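Bench notebook, Thursday, March
3 min read

Thermal paste pump-out, or what I've been doing instead of the Prirnska writeup

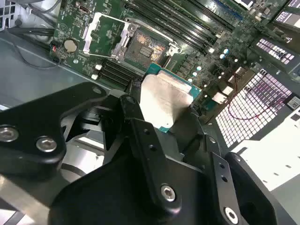 So the paste question is back. Suryani Teoh asked me at lunch why the Trarton box runs hotter than it did in the fall when the fan curve hasn't been touched, and I gave her a confident answer and then went back to my desk and wasn't sure I believed it. My guess was pump-out: the heat spreader and the cold plate bow a tiny bit every time the load goes up and down, and the thin stuff gets squeezed toward the edges. The silver lid on a processor looks dead flat when you see one out of its socket like that, but a straightedge and a flashlight will usually tell you something else.

Pulled the cooler on the Trarton box first thing after coffee. Load cycles on the counter: 1,783. Paste was thin and a bit shiny in the middle, with a thick ridge all the way around. Pretty much the textbook look (I was a little smug, I admit). The Osum box, same cooler, thicker paste, still had a nice even gray coat. It's had a lighter life though, so I'm not hanging anything on it yet.

Cleaned both with isopropyl and lint-free wipes. Do NOT use the blue shop towels, they shed, and I spent ten minutes picking fuzz off a cold plate. Put the thick paste on both this time — a plain blob in the center, no spreading — and tightened the screws crosswise, half a turn at a time.

First readings after remounting: Trarton is 11 degrees cooler at full load than it was this morning. Some of that is just fresh paste, so it doesn't prove much about the long run. I've set both to cycle between idle and full load until they reach 3,000, then the coolers come off again and we look.

Still want to try one of those phase-change pads. Govindasamy sells them in packs of 10 and I only need two, so if anybody wants to split a pack, write your name in the margin here.

Suryani, the good straightedge is in my top drawer. Please put it back in its sleeve!

Recent entries
Fan bearing noise, part two
Why the bench supply trips at lunch
Isopropyl: 90 or 99?
Sorting the screw drawer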